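Betik opens hand-teaching room for household robot tasks

January 3, 2018

Betik, the robot software firm, has opened a training room where people teach household jobs to robots using gripper tools held in the hand. The room is run with Cosgrove, which designed the tools, and is now in daily use.

Operators carry out a job themselves, such as moving a bottle from one side of a table to the other, while holding a gripper with the same kind of jaw the robot will later use. A camera on the tool records the jaw and whatever is in front of it. Markers fixed to the tool let the software work out where it is and how it is turned. The recordings are then used to train a robot arm to do the same job.

Betik had until now collected most of its demonstrations by remote control, with an operator steering an arm from a desk. That work will carry on for jobs where the forces on the arm matter, such as opening stiff doors and drawers. For picking up, placing and sorting, the company will move to the hand-held tools.

"Steering an arm from a desk is slow and it takes a new operator a long time to get comfortable," said Angelica Dizon, head of data at Betik. "With the hand tool they pick it up and do the job. We still have to check every recording, and we throw a fair number away, mostly where the markers have gone out of view."

The first set of recordings was completed before the room opened formally. It holds 3,490 demonstrations of table-top jobs, covering over 100 everyday objects. Each one has been checked by a second person and labelled with the job, the object and the result. Demonstrations in which the object was dropped have been kept in a separate group, as Betik's engineers want to use them to teach the robot what to do after a mistake.

New operators are given 3 days of instruction before their recordings are counted. They learn to keep the jaw in view, to move at a steady pace and to start each job from a different spot. Operators wear straps over the shoulders that help with the weight of the equipment, and rest breaks are fixed in the rota.

"We changed the handle twice after comments from the people using it," said Ewan Cartwright, who led the tool design at Cosgrove. "The present version is easier on the wrist. The cable is still a nuisance and we are working on that."

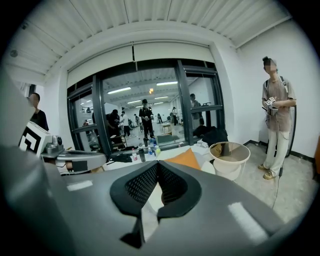 Hand-held grippers in the training room, with bottles on the table by the window.

Flitent, a maker of robot arms, will be the first outside company to use the recordings. It plans to test them on its own arm and to report the results to Betik in September. The tests will cover bottles, boxes and folded cloth, in rooms the arm has no recordings from.

Mereana Ormsby, operations manager at Betik, said the company would take on more operators this year and would consider requests from other firms that want particular jobs recorded. Firms would need to supply the objects and a written outline of the job.

Press enquiries should be sent to Corey Ngata in the Betik communications office. Requests to have a job recorded should be addressed to Mereana Ormsby.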